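Gunvor Backlund
@gbacklund
Notes on the Lund well testing dispute. The county board takes it up Thursday at 6:30 p.m. Thread.

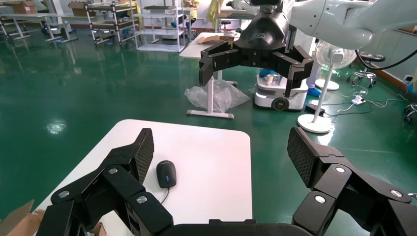
Black computer mouse on a white table.

2/ Background for people outside the township. Lund has no municipal water. Every house is on a private well, and state drinking water rules mostly stop at the property line. If you want your well tested, you order the test and you pay for it.

3/ Last August a family on Gromel Road had their water tested before a sale and got a nitrate result over the federal limit of 10 milligrams per liter. Their neighbors started testing too. Word got to the township office a few weeks later.

4/ The township offered free test kits. 159 households asked for one and 149 sent samples back. 44 of those came back over the limit.

5/ Nitrate has no taste or smell. Boiling doesn't take it out, it concentrates it. The main worry is babies under six months who get formula mixed with well water. If that's your house, use bottled until you have a result.

6/ In the spring a group of residents, with attorney Eusebio Rengifo, petitioned the county to do three things: deliver bottled water to the homes over the limit, retest every quarter, and publish the results by road section with names left off.

7/ The county answered in a two-page letter. It said private wells are the owner's responsibility and that it has no money set aside for deliveries. It didn't mention the retesting request at all. I asked the county office about that and was told the letter speaks for itself.

8/ Rengifo's argument is that the county health code lets the board act on any "condition affecting the water of more than one dwelling." The county's lawyer reads that line as covering shared wells only. As far as I can find, the line has never been tested in court.

9/ Where the nitrate comes from is a separate question. Anoma Ekanayake, the hydrologist the residents hired, told me she needs at least two more rounds of samples before she'd point to a source. Fields and old septic systems are both possible. Please don't go after individual farmers in the replies.

10/ Nii Ankrah, who holds the Lund seat on the board, says he will move to fund the quarterly retesting and leave deliveries for the fall budget. He needs two more votes. Rohani Hidayat told me she's undecided. The other members didn't return calls.

11/ Public comment is limited to three minutes each. Sign up at the door before 6:15. Written comments go to the clerk by noon the same day.

12/ One correction. I wrote earlier this week that the petition had 149 signatures. It has 130. The other number is the samples. I've taken the old post down.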